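# How Robot Arms Sort Small Parts

*For readers ages 9 to 12. Words in bold are explained at the end.*

Many machines in your home have a motor, a circuit board, and some wires inside. When these parts come out of old machines, or before they go into new ones, they have to be sorted. Wires go with wires. Motors go with motors.

At the Rikmont parts shop in the town of Kaditz, people did all of this by hand until May. A sorter stood at a table for most of an 8-hour shift and handled around 3000 parts. Now two robot arms do part of the work.

## Picking up

A robot arm ends in a **gripper**. The grippers at Rikmont have two fingers that move toward each other and away from each other. To pick up a part, the arm lowers the open fingers, closes them on the part, and lifts.

A motor is fairly easy to hold because it is stiff. A wire is harder. It bends when it is touched, and it can hook onto the wires next to it. A sorter can feel a wire slipping and squeeze a little more. A gripper has to be given that skill by its designers.

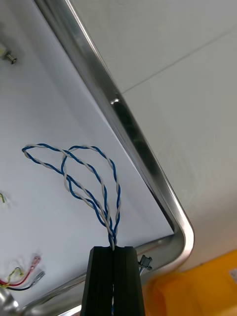
*A twisted pair of wires, one blue and one white, held between the gripper's fingers.*

Two wires wound around each other are called a **twisted pair**. The twisting helps keep electrical noise out of the signal. It also helps the gripper, which can hold both wires at once.

## Trays and bins

Parts that are waiting to be sorted sit in a metal tray. The tray is lined with a white sheet, so that dark and colored wires are easier for a camera to find. Yellow containers stand beside it.

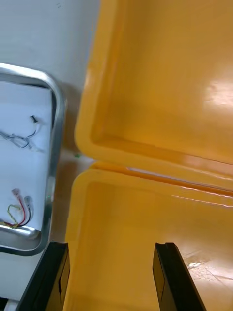 *Wires on the white sheet in the tray, next to an open yellow case.*

The colors of wires carry information. In many countries, a wire with green and yellow stripes is the ground wire, a safety wire. Some wires end in a **crimp connector**, a small piece squeezed onto the end of the wire so it can be joined to something else.

## Who does what

The work is planned in a program called Flolum. It keeps a list of part types and the bin for each type. At Rikmont the list has 284 entries. A sorter wrote most of them, because the sorters knew which parts were easily mixed up.

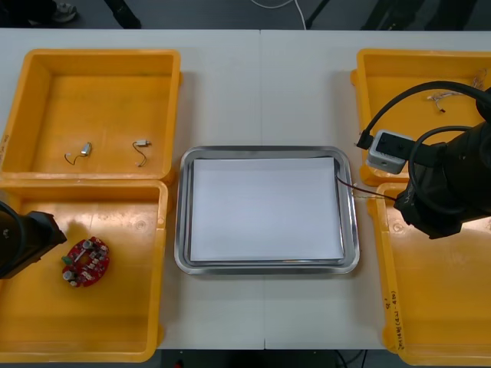
*Two robot arms at the table. Motors, a round red circuit board, and wires lie in separate bins, with the tray in the middle.*

With two arms, one can work on the left side of the table and the other on the right. The program must keep them from bumping into each other.

The jobs of the people have changed:

- **Before:** picking up each part, naming it, and placing it in a bin.
- **Now:** filling the trays, checking the bins, and untangling knots the arms cannot handle.
- **New:** adding part types to the list and stopping the arms when something looks wrong.

Sorters at Rikmont say their hands and shoulders hurt less. Some also say the day is quieter, and that they miss talking across the table. Two of them moved to the Mensah building to learn robot repair. They trained for 90 hours.

## What is still slow

The arms are slower than an experienced sorter. A tangled bundle may need several tries. The fingers must open wide enough to fit around a part without pushing its neighbors away.

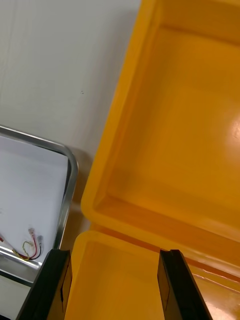
*Open gripper fingers over the base of a yellow case. The tray with its bundle of wires is on the left.*

When an arm fails three times on the same part, Flolum turns on a lamp and a sorter comes to the table. The sorter stops both arms before reaching in. This rule applies even to very quick fixes.

## Words to know

**Gripper:** the part of a robot arm that holds things.

**Twisted pair:** two wires wound around each other.

**Crimp connector:** a small piece squeezed onto the end of a wire.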